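# What we're spending on the picking cell this year

The second half of the budget is due Friday, so I'm writing down what I plan to ask for. Kekeli Korletey went through the first draft with me and cut two items I had listed twice.

The arm is paid for. Almost everything left is small: grippers, cables, bins, fixturing. Last year I put all of that on one line called "misc" and it ran over by April. 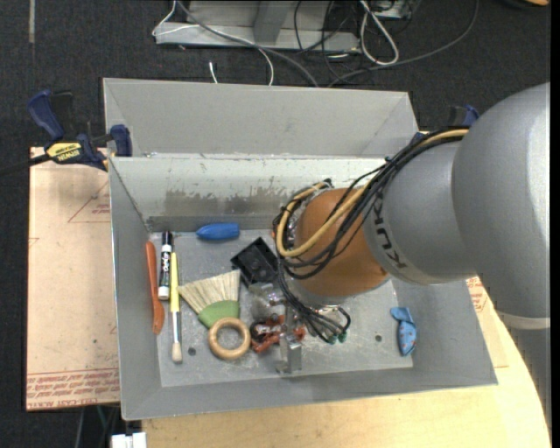 *2 min read*

Bins first. The gray metal ones are scuffed, and the paint is chipping along the top edge of the one we pick from. They still work. I'm holding off on new ones and asking for a proper mount, so we can have the bar clamps back.

Cables and hose get their own line. The bundle runs over the wrist and loops down to the tool end, and I want a full spare set on the shelf. Kurau quoted 58 dollars a connector. Stamus was lower but wanted 13 weeks.

Test objects are cheap. A paintbrush, an EXPO marker, a hand broom and a wooden ring don't need a purchase order. I've set aside some 1,000 dollars for the year, mostly for replacements.

Brayan Ayala wants a second gripper. I've listed it as optional until Nambiar sends a price.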